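손으로 쥐는 그리퍼 키트, 3주 동안 써 본 후기

2018년 9월 23일

안녕하세요. 오랜만에 글을 씁니다. 저는 한국에 온 지 8년이 되었고, 지금도 글을 쓸 때는 사전을 옆에 둡니다. 그래서 표현이 조금 딱딱할 수 있습니다. 이해해 주시면 감사하겠습니다.

오늘은 Puka라는 그리퍼 키트에 대해서 쓰겠습니다. Zollomthorpe라는 작은 회사에서 만든 제품입니다. 모터가 없고, 사람이 손으로 직접 잡고 쓰는 두 손가락 그리퍼입니다. 손잡이를 쥐면 손가락이 닫히고, 힘을 빼면 열립니다. 카메라를 달 수 있는 자리가 있어서, 사람이 물건을 집는 동작을 그리퍼의 시점에서 녹화할 수 있습니다. 저는 로봇 팔을 사기 전에 먼저 집는 동작을 많이 모으고 싶었습니다. 로봇 팔은 비싸고, 제 방은 좁습니다.

가격은 한 세트에 374유로였습니다. 배송비는 따로 냈습니다. 처음에는 비싸다고 생각했습니다. 플라스틱 부품과 나사가 대부분이기 때문입니다. 그러나 비슷한 것을 직접 설계하려고 한 달을 보낸 적이 있어서, 지금은 그 한 달의 값이라고 생각합니다.

조립에 대하여

상자 안에는 부품이 봉투별로 나누어져 있었고, 봉투에 번호가 있었습니다. 설명서는 영어만 있습니다. 그림이 작아서 왼쪽 손가락과 오른쪽 손가락을 구별하기가 어려웠습니다. 저는 한 번 반대로 조립해서 다시 풀었습니다. 링크 부분의 나사는 처음부터 세게 조이지 마십시오. 손가락이 부드럽게 움직이는지 확인한 다음에 조금씩 조이는 것이 좋습니다. 저는 이것을 모르고 세게 조였고, 손잡이가 뻑뻑해서 다음 날 손목이 아팠습니다.

조립은 하루 저녁에 끝났습니다. 익숙한 분은 더 빨리 하실 것 같습니다.

무엇을 집어 보았는가

저는 큰 물건보다 작고 가는 물건에 관심이 있습니다. 컵이나 상자는 어떤 그리퍼로도 잘 집을 수 있습니다. 책상 위에 누워 있는 가는 막대는 다릅니다. 손가락 끝이 책상에 거의 닿아야 하고, 조금만 기울어도 막대가 옆으로 굴러갑니다. 그래서 연습할 물건으로 펜 비슷한 막대, 작은 붓, 숟가락, 열쇠를 골랐습니다.

기록은 Skekport라는 프로그램으로 했습니다. 키트를 사면 사용권이 같이 옵니다. 지금까지 모은 동작은 700개입니다. 그중에서 100개는 지웠습니다. 초점이 맞지 않았거나, 제가 시작 버튼을 늦게 눌렀습니다. 지우는 일이 생각보다 마음이 아픕니다. 하나하나 손으로 한 것이라서 그렇습니다.

막대는 접근하는 방향이 가장 중요했습니다. 위에서 똑바로 내려가면 손가락이 제 시야를 가립니다. 조금 비스듬히 내려가면 막대의 끝이 보여서 편합니다. 그런데 너무 비스듬하면 한쪽 손가락만 먼저 닿습니다. 적당한 각도를 찾는 데에 며칠이 걸렸고, 지금도 말로 설명하기는 어렵습니다. 손이 먼저 배운 것 같습니다.

붓은 더 쉬울 줄 알았습니다. 손잡이가 나무라서 미끄럽지 않다고 생각했습니다. 집는 것은 쉬운데, 세워서 잡고 있는 것이 문제였습니다. 힘이 약하면 붓이 앞뒤로 돌고, 힘이 세면 제 손가락이 피곤합니다. 털 바로 아래를 잡으면 조금 낫습니다.

좋은 점

첫째, 가볍습니다. 한 시간 정도 계속 써도 팔이 괜찮습니다(나사를 너무 조이지 않았을 때의 이야기입니다). 둘째, 손가락이 좌우 대칭으로 움직여서 화면을 보면 물건이 어디에 잡힐지 예상할 수 있습니다. 이것은 데이터를 모을 때 아주 편합니다. 저는 이 점을 가장 좋아합니다!

그리고 질문에 답장이 빨리 옵니다. 링크 나사에 대해서 메일을 보냈더니 다음 날 답이 왔고, 새 그림도 붙어 있었습니다.

아쉬운 점

손가락 패드는 더 다양하면 좋겠습니다. 동전이나 종이처럼 아주 얇은 것은 거의 실패했습니다. Zollomthorpe 홈페이지에는 Carrier라는 보관 가방과 여분 패드 묶음이 10월에 나온다고 쓰여 있습니다. 가방은 필요 없지만 패드는 사고 싶습니다. 따로 팔지 않는다면 조금 실망할 것 같습니다.

설명서의 한국어 번역도 없습니다. 저에게는 영어도 한국어도 외국어이니까 큰 차이는 없지만, 같이 쓰는 사람에게는 필요합니다.

또 하나, Skekport는 가끔 저장할 때 멈춥니다. 기다리면 다시 움직입니다. 처음에는 놀라서 컴퓨터를 껐고, 그날 오후의 기록을 잃었습니다. 여러분은 끄지 마시고 기다리십시오.

추천하는가

로봇 팔이 이미 있고 그 팔에 바로 달 그리퍼를 찾는 분에게는 맞지 않습니다. 사람의 손으로 동작을 먼저 모으고 싶은 분, 그리고 나사를 다시 푸는 일을 싫어하지 않는 분에게는 추천합니다. 저는 계속 쓸 것입니다. 다음에는 뚜껑을 여는 동작을 해 보려고 합니다. 그 동작은 두 손이 필요해서 그리퍼도 두 개를 같이 써야 하고, 아직 제 왼손은 많이 서투릅니다.

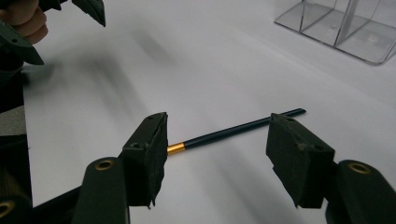
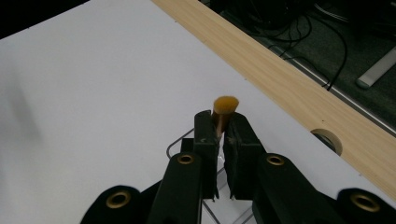
작은 물건 집기 연습. 첫 번째 사진은 손가락을 벌린 상태의 가는 막대, 두 번째 사진은 붓.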